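Poncombe gallery: the brush and the cup

Poncombe is our small perception and planning stack for two-gripper tabletop work. Version 36 has a brand-new grasp ranker, and we love how it handles awkward shapes! It scores 21 candidate grasps per object, then hands the top 4 to the Wunamton planner. A hairbrush is a great test (thin handle, wide head, bristles all over).

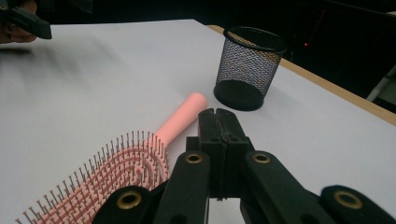
Pink ribs, thin dark bristles, and a mesh cup behind. Mesh used to fill our depth maps with holes, so the new filter fits a cylinder to whatever points survive.

The planner also got a rewrite. Both grippers now share one timeline, and replanning takes 106 milliseconds on the Lirnov bench machine.
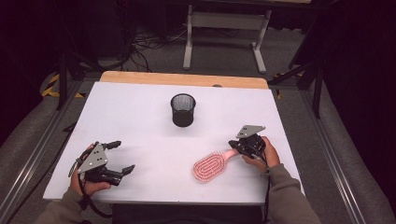
Right gripper near the end of the handle, left one out over the white top.

Ocampo, our log viewer, gets its own gallery in September.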